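Can a robot take out my recycling yet?

I asked to meet at Medska at 6 in the morning, mostly so I could beg for an answer before my second coffee. The engineer I talked to there (she's spent years on household chores, the robot kind) laughed at my first question. "Your recycling? Some of it. Please rinse it first!"

She's only half kidding. Clear plastic is a real headache, she told me, and so is anything that squashes. "A mug stays a mug. A bottle changes shape the second you touch it, and the light goes right through it. My toddler gets that. Software has to be taught."
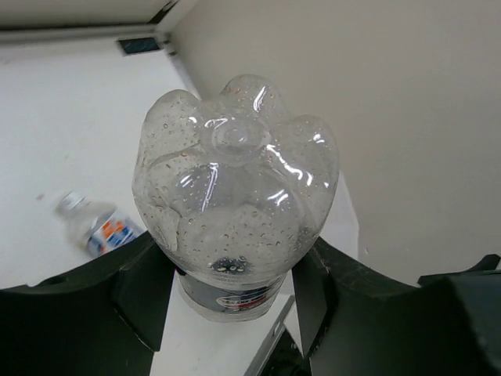
Bottom up in the gripper at Medska, droplets and all.

So how much teaching are we talking about? Her team's current goal is 1000 grabs, bottles only, and they were 200 in when I visited. I said that sounded like a lot of bottles. "It's a lot of the same 38 bottles," she said.

I wanted to know about laundry too, obviously, and she made a face. Towels, maybe. Fitted sheets, don't ask. Dishes she's more hopeful about, as long as you own boring plates and don't mind waiting.

Would she have one at home? She thought about that longer than I expected. "In my kitchen, with my kids running through? Come back in September and ask me again."

I've got it on my calendar.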